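**Progress report to the Wusorar Fund, second period**
Project: Lives of the Willesel quarrymen who served
Prepared by Tài Ninh

Dear all,

I report on the work done from the start of the second period until the end of February. The aim is still the same: to write a short life of each man from Willesel whose name is on the memorial wall in the church, and to put the lives together in one book and one set of files for the town library.

The wall has 72 names. At the time of my first report I had finished 15 lives. Now 41 are finished, and nine more are in draft and wait for one paper or one answer from a family. For the other 22 I have only the service number and the unit.

The most time went to the payroll books of the Estard quarry. They are kept in the county store and they are not indexed, so I read them page by page. They gave me the first working day of many of the men, the wage, and often the name of the father or brother who worked in the same shed. Two men who were always called brothers in the town are cousins according to these books. I wrote to both families before I changed the text, and both agreed. 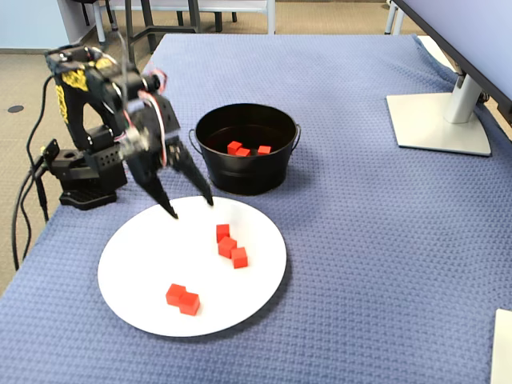 *Wusorar Fund Project Reports, no. 15, p. 4*

The letters were slower. Mrs. Âu has lent us the letters her uncle wrote from the training camp and later from the hospital ship. There are 300 sheets, many in pencil, and I have transcribed a little more than half. He writes mostly about food, the card games and his sister's wedding, which he missed. I ask to keep these parts in the book, even if they are not military matters.

One problem I must report. Three men have a burial place in the church register which is different from the one in the army file. I have asked for the burial papers and did not receive them yet. Until they come, I will print both places with a note.

Money: of the 900 dollars given for copies and travel, 640 are spent. The copies of the personnel files cost more than I planned, but I traveled to the county store only six times and stayed with relatives, so the budget is not passed. The receipts are in the attached folder, in order of payment.

For the next period I plan to finish the letters, to close the nine drafts, and to visit the older people of the quarry road who still remember some of the men - two of them have already said yes. I would also like to ask for a second reader for the chapter about the men who came home, as my English is sometimes too stiff for family stories.

With thanks for your patience,
Tài Ninh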